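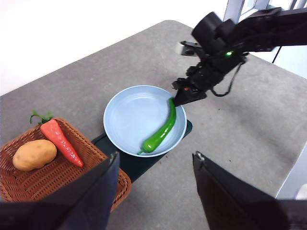
Figure 2. Long green chili pepper at a pale blue plate on a cutting board; potato and red root vegetable in a wicker basket.

Home Current issue Back issues For authors Search

Filed under: Domestic space / Food storage / Full text

4. Where vegetables wait

4.1 Holding places and working places

Most accounts of the kitchen begin when somebody picks up a knife. By then, the vegetables have usually been on the counter for a while, and the decisions that interest us have already been made. Something has been put in a basket, something else has been put on a plate, and the person responsible, when asked, will say that they just put it there.

"I just put it there" was the most common answer in our interviews and for some weeks the least useful. We visited 44 households in Flatum, starting in February, and asked people to talk us through whatever was out on their counters. The collection closed on 21/06/2022 with 147 counter records, each one a short written account paired with a sketch. The sketches are by Loïc Brunet, whose potatoes improved during the project.

We use "holding place" for any spot where food is kept with no particular meal in mind, and "working place" for a spot where it is about to become part of one. The terms are plain and the difference is easy to see until one goes looking for it in a kitchen. A cutting board, for instance, ought to be the clearest working place there is. In practice it is also a flat thing on a counter, and flat things on counters attract other things. Residents described boards used to carry mail, a sleeping phone, a loaf, and in one case a second cutting board, which was the one that got used.

Figure 2 shows the problem in a small space. The plate sits on the board, so the pepper has two surfaces under it, either of which would have done. The potato and the red vegetable share the basket. A reader trained on cookbooks will take the pepper to be next in line and the other two to be in storage. A reader who has lived with other people will be more careful. The plate may be there to keep the pepper off the board, or the board may be there because it was there.

4.2 The basket

Baskets gave us the longest conversations and the weakest rules. Asked what belonged in theirs, most residents said "vegetables" with confidence and then began to list exceptions. Onions had their own arrangements. Tomatoes divided one marriage. Garlic was allowed in as long as it stayed at the side, although no one could say what it might do in the middle.

Potatoes were the nearest thing to a permanent member. Several residents spoke of a particular potato they had been meaning to deal with, and a few dark blemishes were no reason for hurry. Roots with their greens still on were another matter. The leaves count as evidence of freshness, and people were slow to remove them even after conceding that they would never eat them. One resident kept the tops on until the moment of cooking "so it knows I was serious." We've coded this as display.

The material of the basket mattered more than we had planned for. The questionnaire offered only "container, open" and "container, closed," wording we inherited from the Clornora storage survey and should have looked at sooner. Owners of woven baskets did not care for it. They talked about air, about grandmothers, and about bits of dry earth falling through onto a surface that then had to be wiped. On a gray, speckled countertop like the one in Figure 2 the last complaint might be slow to come up, as a mottled pattern forgives a good deal. Owners of plain white counters raised it before we had sat down.

4.3 The plate

A vegetable on a plate has been promoted, though not always to anything. Residents used plates for produce that had been washed, produce that was about to be washed, and produce that had been half used and was now a matter of conscience. The same plate could serve all of these in a day. Timing was no help in telling them apart: in the records where both moments were noted, the gap between plating and first cut ran up to 40 minutes, and one plate was simply put in the refrigerator with its contents and left out of the analysis.

Shape caused more trouble than purpose. Round plates are made for food that has already been cut to fit them, and a long curved pepper has not. In Figure 2 the stem pokes out past the lower rim. Eleanor-style tidiness, as one coder named it after her aunt, would call for a bigger plate. Our residents seemed untroubled. They judged an item to be "on the plate" if most of it was, and we adopted their standard after a long meeting in which we failed to find a better one.

We did not ask about color, and were told about it anyway. Pale plates were preferred for green things. The reasons given contradicted each other and are reproduced in full in Appendix B.

Related items

Drawers of last resort: string, batteries and the Delura inventory
The second cutting board: a short note
Bought on the way home: paper bags from Van Rooij and their later careers
Fruit bowls without fruit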